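From: Pemutard
To: noltow-builders list
Date: Wednesday, February 16, 2022
Subject: Re: [noltow-builders] Two arms, one rail, and a lot of cookies

On the Noltow list, Vermeulen wrote:

> Following your build with interest. I have one arm going on my
> workbench and want to add a second. Two questions. Did you bolt both
> bases to a single plate or give each its own? And do you really get
> anything out of cookies as a test load? I have been using wooden
> blocks and mine does fine with those.

Hi Vermeulen, and hi everyone who wrote off-list after the last post (I will get to you all, promise!)

Single plate, no question. I started in October with separate brackets and every time I bumped the bench the two arms disagreed about where the middle of the table was. Now both bases bolt to one long black plate on the aluminum rail, and the gray panels go up on three sides. The plate is scuffed to pieces already and I don't care one bit. Leave yourself space under the rail for the boards and wiring, more than you think. I had allowed 40 mm and was sorry.

Cookies: yes, yes, yes. Blocks are too kind to you. A block doesn't mind being squeezed and every one is the same height. The job I gave the arms is to move cookies off the lavender tray and into the paper liners in the orange box, and it has taught me more in two weeks than blocks did all winter. Plain rounds, swirled ones, chocolate sandwich cookies, they all want a slightly different grip.

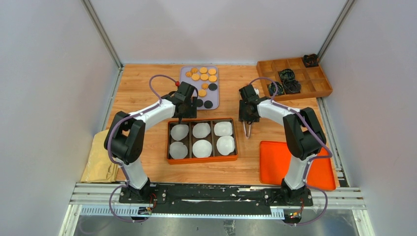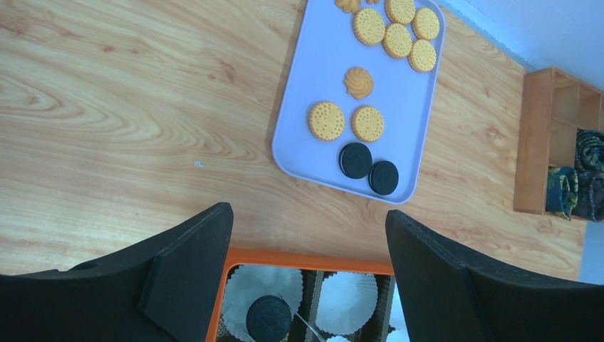
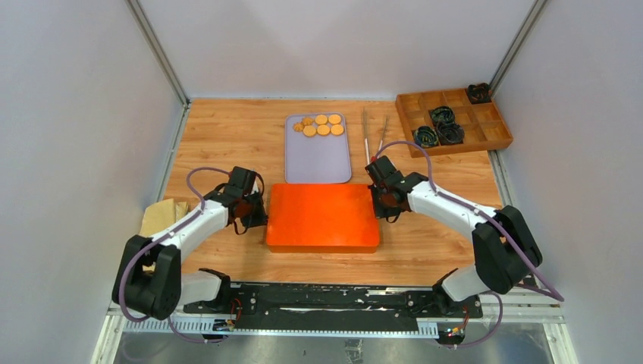 The liners are their own adventure. They weigh nothing, so if a finger brushes one on the way out it wants to come along for the ride. What helped me was coming straight up for the first 6 mm before any sideways motion, then going as fast as you like. I also dropped the closing speed to 40 percent of what I used for blocks, and crumbs went way down.

The wrist view is worth the trouble if you haven't done it yet! I put it off because of the extra cable, but for lining up on a round thing with nothing to grab, it beats squinting at the wide view from the front. Route the cable up the outside of the arm with a generous loop at the wrist. Mine was too tight at first and pulled the gripper off line at full reach, which cost me an evening of blaming the software.

The log is up to 151 tries now. I'd like to have another 100 before I change anything, so please talk me out of swapping the fingers before then. I have a longer pair sitting in a drawer and they are calling to me.

If anyone near Burnitbridge wants to try their own fingers on the setup, write me. Bring cookies, I go through a lot of them.

Vermeulen, what spacing were you planning between the two bases? Send me that and your rail length and I'll go over it with you before you drill.

Pemutard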